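I have strong opinions about party prep, and the strongest one is that balloons are worth the trouble. I know, I know. They pop, they squeak, the cat hates them, and by the next morning they've all drifted under the couch. I still say a birthday without them is just people eating cake in a room!

When we moved to Jatville I joined a neighborhood group that had sworn off decorations altogether. Too much fuss, they said. They wanted a nice tablecloth and a playlist. So in January, for my daughter's party, I went the other way and bought a bag of 200 from the discount aisle at Lornholm (they had a bag of 500 too, and I did pick it up and think about it). We blew up maybe a quarter of them and my cheeks hurt for two days. Worth it.

My real complaint is with the way balloons get sold now. Everything is a kit. You get the arch, the tape, the little glue dots, a fold-out sheet of instructions in type so small I need my reading glasses and a lamp, and somehow the whole thing takes an entire evening.

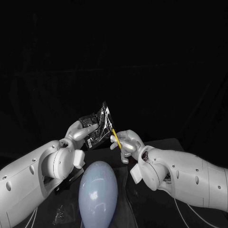

I'd take a plain bag and a free afternoon over any kit. You don't need a color scheme with a name, and you don't need an arch. One big pale blue balloon sitting on a dark table, narrow end up like a giant egg, already looks like a party to me. Put a bowl of chips next to it and you're most of the way there.

My sister-in-law disagrees. She paid a company called Van Wyk to do her whole living room and it was gorgeous, I'll give her that. But the kids weren't allowed to touch anything until the photos were done, and what is a balloon for if you can't whack it at your cousin?

So buy the cheap bag. Start after lunch, get the 9-year-olds to help (they have the lungs for it), and let the colors clash. If you have a bunch left over, stick them in the junk drawer. Mine are in there now, next to the batteries, waiting for my husband's birthday. He has asked for a nice tablecloth.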